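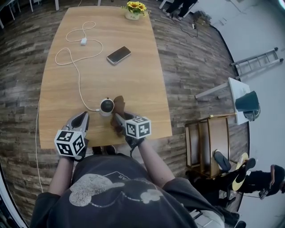 Furnstead open room, May

Quick page so people can see how we're getting on with the room at Folodcombe. Still half way through moving in, excuse the typing, doing this between deliveries. 

Big table
Light oak colour, rectangular, seats more of us than the old one did. Came from Jumberg, 20 minutes to put together once Darnell Ruiz-Ortega found the right bag of bolts. White cable across one side at the moment, a couple of loops, clips are on order.

Flowers
Sunflower type, artificial, little white pot. No watering! Staying at the far end of the table unless somone has a better idea.

Floor
Dark brown wood-effect planks with grey streaks. Went down in 5 days. Very pleased with it, hides the dust.

Ladder
Silver one, over by the pale grey wall. Needed again for the top coat, so please leave it where it is.

Cabinet
Wooden frame, gold metal trim, open at the sides. Oddsson were selling it off. Tobias Abernathy wants it for the catalogues, I want it for mugs.

White side table
Handy for dumping things on, as you'd expect. Will probaly end up by the door.

Open from 9 in the morning if you want to come and look. Bring biscuits.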